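Notes on gathering demonstrations at home, October

The third round of collection for the Filivance project is now complete, and I have been asked by several readers to set out how the work is organised. What follows is my own account and should not be taken as the position of the group at Sturnby, although Habibur Sikder has read it and corrected two points on storage.

Each contributor works from home with a hand-held gripper and a written task sheet. A task is a short action with one object: pick it up, move it, set it down again. We ask for 50 examples of each task. A session is limited to 20 examples, after which the contributor is expected to stop for the day or change to another object. In the first round there was no such limit, and the later recordings from long sittings were plainly hurried. Many of those had to be discarded.

The choice of object is left largely to the contributor. The sheet asks for things in daily use, in the place where they are normally kept, and it asks that the surroundings should not be tidied beforehand. This last request has met with some resistance. People are reluctant to send in a record of their own desk, and I include myself in that. The second round contained a good deal of bare table, and the policy trained on it performed poorly once other items stood close to the target. Ordinary clutter is therefore wanted, provided that nothing private can be read. Letters and screens should be turned away or removed.

Clear plastic remains the most difficult material on the list. The outline of a bottle is easily lost against a pale wall, and the label gives the system something to hold on to which it ought not to depend upon. We have asked for bottles with different labels, and for some with none at all – these are still in short supply.

A word about the approach. Contributors tend to bring the fingers directly to the object by the shortest path, every time, from the same side. The result is 50 recordings that are very nearly one recording. The sheet now asks for 3 starting positions for each object, and for the approach to be made at an unforced pace. Where a grasp fails, the attempt should be kept and marked as failed in the log. It should not be repeated under the same entry number.

Labelling is carried out in Etar, which was chosen over Siddiqui after a short trial. Siddiqui was quicker for single clips but did not allow 2 reviewers to mark the same file separately, and we consider the second review to be necessary. Disagreements are settled by Habibur, usually within the week.

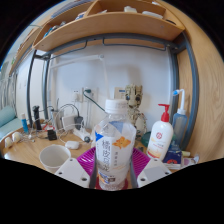
Contributors who still hold unsubmitted logs from this round should send them before the new task sheets are issued. Entries without a matching log will not be reviewed.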